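Week 6 handout - Caring for cloth at home: fibers, water and drying

Hello again! I'm writing these up the way I talk, so skip around if you were there on Tuesday and awake for all of it.

We left off with fibers and why they act so differently in the wash. Cotton is the easy one. It gets stronger when it's wet, which is why people have been boiling and beating it for centuries and it mostly forgives them. Wool goes the other way. Each fiber has tiny scales on it, and heat plus rubbing makes those scales lock together, and then you own a sweater for a doll. Javiera Mansilla asked whether you can un-felt wool. No, sorry! You can relax it a little with hair conditioner and lukewarm water and gentle pulling, but truly felted wool stays felted.

Viscose rayon is the one that catches people out. It starts as plant pulp, so everybody expects it to behave like cotton, but it's much weaker wet than dry. Please don't wring it. Roll it in a towel and press.

Hard water. I promised I'd go over the numbers again because I rushed them. Our tap sample came out at 158 parts per million, which counts as hard on the chart I gave you (page 2 of the packet). The calcium and magnesium grab onto soap and make that gray scum, and it settles back into the cloth. Detergents cope better than true soap does, so if you're using bar soap for handwashing, rinse more than you think you need to. Folasade Onuoha's trick of a splash of white vinegar in the last rinse is fine for cotton, just never in the same bucket as bleach. I mean it about the bleach.

Spin speed. A faster spin leaves less water behind, and that part is simple. What you pay for it is creasing, plus some wear on delicate things. My old machine tops out at 1,000 turns a minute and I've never missed the higher settings. For linen I go lower still and let it drip, and then iron it while it's damp - dry linen is miserable to iron.

Now drying, where I think most of the damage at home gets done.
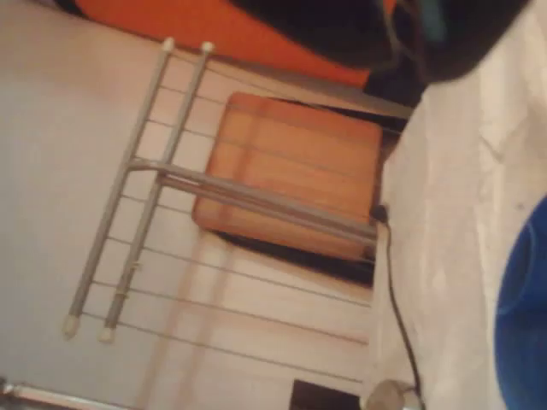
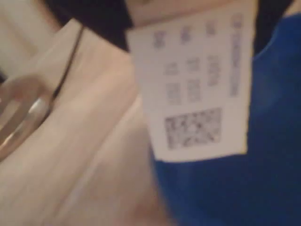
Water leaves cloth fastest when moving air can reach both sides of it. A shirt pressed flat against another shirt is only drying on one face, and the middle of a crowded load can stay damp long enough to smell. So think about spacing before you think about heat. A rack with thin, evenly spaced wires like the gray one in the first photo gives you a built-in ruler: hang a heavy towel, skip a wire, hang the next. T-shirts can go closer. Knits shouldn't hang from one wire at all, they'll stretch under their own wet weight, so spread them flat over several.

For next time, read Macarena Acuña's notes on starch and bring one thing from home that shrank. Maite Collado has the sign-up sheet for the stain table, and grass and coffee are already taken.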